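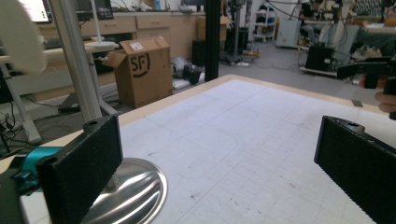
How do I know which gripper is right for my parts?

Send us a box of the parts. We put them on a table, try them with several grippers, and write down what dropped, what slipped and what got scratched. You get the notes, the raw logs and a phone call, and after that you buy whatever you like from whoever you like.

About Pamine

Hi, I'm Frans Lambrechts and I run Pamine. We try out robot grippers, arms, cameras and controllers for people who have to buy them and would like to see them work on their own stuff first. I used to be one of those people! I spent years in packaging, and I once signed for a gripper that looked wonderful in the sales video and couldn't hold on to a shampoo bottle with a bit of condensation on it. My boss at the time kept it on a shelf by the coffee machine (next to the lost umbrellas) so I could see it every morning.

After that I started borrowing hardware before I recommended it, and then friends at other plants started asking if I could borrow something for them too, and by the second summer my garage was full and my wife wanted to park in it. Pamine is what came next. We moved into our first real space one June, with one arm, a secondhand compressor and a folding table that wobbled so badly we had to throw out a month of numbers. I still feel bad about that table.

What we do all day

Mostly we pick things up and put them down again. I know how that sounds, but there's a lot in it. A finger pad that's great on cardboard can be hopeless on shrink wrap. A camera that finds every part at ten in the morning starts missing them at four when the sun comes round. An arm can be very accurate with nothing on the end of it and a lot less so once you hang a gripper, a camera and a cable bundle off the wrist.

So we test the whole lot together wherever we can. If you're planning to use a certain arm with a certain gripper, that's the pair we want on the bench. Testing the gripper alone on a stand is cheaper and we'll do it if you ask, but please read those results with some care, and I'll nag you about it on the phone.

A fair bit of the work now is hand-held. You take a gripper off the arm, hold it like a tool, and do the job with it yourself. I was a skeptic about it and I've come around completely. You find out in a couple of minutes that the fingers are too fat to get between two cartons, or that they hide the part from the wrist camera just when you need to see it, and you haven't spent a morning on motion planning to learn that. If the job can't be done by a patient person holding the gripper, I don't want to charge you for watching an arm fail at it.

The fingers, mostly

People come to us asking about motors and grip force and leave talking about fingers. It happens so often that we keep most of our shelf space for them. We have smooth ones, ribbed ones, soft ones that look like something off a diving suit, and the black textured blocks, which are my own favorites for a first try. They're plain, they're easy to measure against, and when something goes wrong with a plain block it's usually simple to see why.

Our standing comparison is one I'm pretty proud of. It's 2,166 logged picks, all of the same set of household and workshop objects, run across 8 finger types on the same gripper body. We do it over whenever a maker changes a pad material, and we've had a couple of awkward calls out of that. One maker swapped rubbers without changing the part number and we caught it in the shine of a stainless bowl, of all things. Shiny curved metal is a rotten thing to pick up and a worse thing to look at with a depth camera, so we use plenty of it.

The board with the grid on it

Our work table has a white top with a faint gray grid, and I get asked about it on nearly every visit. The grid lets us put a part back where it was. We trace around the object, run the pick, put it back on its outline and go again. There are fancier ways, and we own a couple of them, but a grid and an outline survive a power cut and a change of staff. The smudges stay on for as long as they don't bother the cameras. Once they do, the board gets a good scrub and we start over with fresh calibration.

We also leave the room behind the table pretty much as it is, boxes and cables and people at their desks. I've seen labs hang a nice black curtain all the way round, and their cameras do beautifully, and then the system goes into a real plant with a forklift going by and the thing falls over. We do have a curtain. We run with it open first.

How a trial goes

You call or write and tell me what you're trying to move. Photos help, but the real parts help more, and please send the ugly ones. Send the dented cans and the bags that didn't seal right. Everybody sends us their best-looking samples the first time, and I understand it, but your line won't be so polite.

We'll suggest a short list, usually a few grippers and one or two cameras, and tell you what it costs before we touch anything. A basic trial is 355 picks for each gripper. That number isn't magic, it's what fits into a working day with setup and lunch and one thing going wrong, and we've found it's enough to tell a solid choice from a lucky one. If two grippers come out close, we'll say they came out close. I won't squeeze a winner out of a difference I don't believe in.

Then you get the report. We write it in plain words with the tables at the back. Each drop gets a line: which part, which grip, how far it was lifted, and what we think happened. Where we don't know, it says "don't know," and there are more of those than I'd like. You also get the videos, and I'd really encourage you to watch some of the boring ones. Customers spot things in there we never would. A woman from a bakery once stopped me in the middle of a call because the gripper was squeezing the tray at exactly the spot where her trays always crack in the oven.

You're welcome to come by for the trial too. Bring shoes you don't mind getting dusty and watch the cables on the floor, please.

Controllers, and Vulico

Controllers are the part of this business I find hardest to explain at parties. Two controllers can run the same arm through the same points and one will feel smooth and the other will make you want to stand back. We wrote our own little logging program for comparing them, called Vulico, and it records what the controller was told, what it did and how late it was. We don't sell it. It's not pretty enough to sell! But every customer gets a copy with their data so they can open the logs without asking us, and a few have sent back fixes, for which I'm very grateful (the time stamps used to be off by an hour for half the year).

Who pays us

You do. We don't take commission from gripper makers or arm makers, and we don't sell hardware. Makers can hire us to test their own products, and some do. Tekix has sent us early fingers for a while now, and we've sent some of them right back with a list. When a maker has paid for a test, it says so on the first page of the report, in the same size type as everything else.

Loaned hardware goes back when the trial's over. What we keep, we bought.

Our name gets mixed up with Peeters, the machine shop next door, because the two of us share a driveway and a doorbell. They cut our adapter plates and they're very good at it. If you've got a delivery for us, please write Pamine on it in big letters, otherwise your samples will spend the night with a pile of steel bar.

What we're not good at

We don't do anything heavy. If it takes two people to lift it, our floor and our arms aren't the right place, and I can give you the names of some folks who are set up for it. We don't do food safety certificates, we don't do clean rooms, and we don't build finished cells. We'll happily talk to your integrator, though, and we like it when they come along to the trial and argue with us.

We're also a bit slow at answering email when a test is running. It's easier to phone. The best time to catch me is before 9 in the morning, when the arms are warming up and I'm on my first coffee. If I don't pick up, leave a message and tell me what the part is and roughly what it weighs, and I'll have something on the table in mind by the time I call you back.

Frans Lambrechts
Pamine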